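Divcombe Home Forum > Storage and tidying > Big white lidded boxes, lid never sits right?

pottingbench
Has anyone else got one of the Welurach boxes, the big glossy white ones with the lid that overhangs a bit? I bought mine to get the spare bedding off the landing and I'm going slightly mad over it. The lid won't sit flush. There's a gap near one corner that I can get a fingernail into, and whichever way round I turn the lid, it's still there. Also the little side flap flops open whenever I walk past with any purpose.
I like everything else about it! It wipes clean, it looks smart and it swallowed two duvets. But I don't want moths getting in with my mum's blankets.

mrs_tiggerish
I've got two and mine both do that. I assumed it was how they're made. The gap is tiny and nothing has ever got in, apart from a bit of dust, and I've had blankets in there since October.

gasketgus
It isn't how they're made, sorry. Lid should drop straight on. Nine times out of ten the side panel hasn't gone all the way down into the base, so it's standing a couple of millimetres proud at one end. Take the lid off, put your palm flat on top of the panel and lean on it. You'll hear it go.

mrs_tiggerish
Well I've leaned on mine plenty, I sit on it to put my shoes on, and there's still a gap.

gasketgus
That might be your gap then! They're not meant for sitting on.

mrs_tiggerish
Says who? It's a box. It's the height of a seat and it's next to the front door.

pottingbench
Please don't fall out over my duvets. I did the leaning thing this morning and heard nothing go, but I did find I'd built it on the carpet edge where it meets the boards, so the whole thing was standing on a slope. Moved it. Bit better, still a gap. Would draught strip be daft?

halfpastlaundry
Not daft. I ran the thin foam sort round the inside of my lid and it's lovely now, shuts with a soft little thud. Don't buy the thick stuff though – I did that first and the lid sat up like a hat. And clean the surface properly before you stick it, because that shiny finish doesn't hold glue if there's any polish on it.

gasketgus
Foam is covering up the problem, but fine.

halfpastlaundry
Covering up the problem is most of my housekeeping, Gus.

jamjarlid
Slightly off topic but what is everyone using the flap for? I got the Jara one, same shape more or less, and it has no flap, and I was quite pleased about that until I saw a neighbour's. She keeps her pegs and odds and ends behind hers. Now I want one.

pottingbench
Nothing at all so far! I'd planned on lavender bags, so I could swap them without taking the whole lid off, but my hand only just goes in and then I can't find the old bag among the pillowcases. At the moment it's purely a thing that catches my sleeve.

mrs_tiggerish
Spare keys. Top right, just under the lid, so I don't need to bend down.

gasketgus
Wouldn't keep keys by the front door if you paid me.

oddsocks300
I gave up on the whole white box idea and went back to Ganari vacuum bags under the bed. Cheaper, flatter, no lid to argue with. I know they're ugly but they're under a bed.

halfpastlaundry
My vacuum bags went back up like balloons within a week, and the feather pillows were never the same. Each to their own but I wouldn't put a good duvet in one.

pottingbench
Right, update. I've had the lid off and on again so many times I could do it in my sleep. The notch at the left end of the lip is where it bothers me, and then there's the flap sticking out on the other side, under the edge of the lid. Everything else is lined up as well as I can get it. I think I'm going to try the thin foam, and a dot of sticky-back Velcro for the flap. 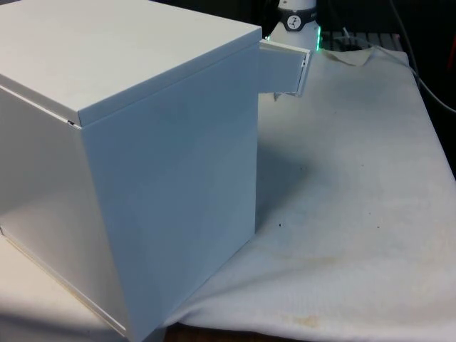

jamjarlid
Go easy with Velcro on a shiny finish. I used it on a bathroom cabinet once and when I took it off a patch of the white came with it. A little stick-on magnet is kinder, and you can shift it if you get the position wrong.

halfpastlaundry
Seconded on magnets. And cedar balls for the moths, loose in the bottom, never mind lavender. You only have to remember them a couple of times a year.

gasketgus
Before any foam or magnets, swap the two end panels over. They look identical and they aren't.

pottingbench
Are they not?! The instructions had them both down as the same part. I'll have to empty the whole thing again, so it'll be the weekend at the earliest.

mrs_tiggerish
Or you could just put the duvets in and leave it be. I'm off to sit on mine.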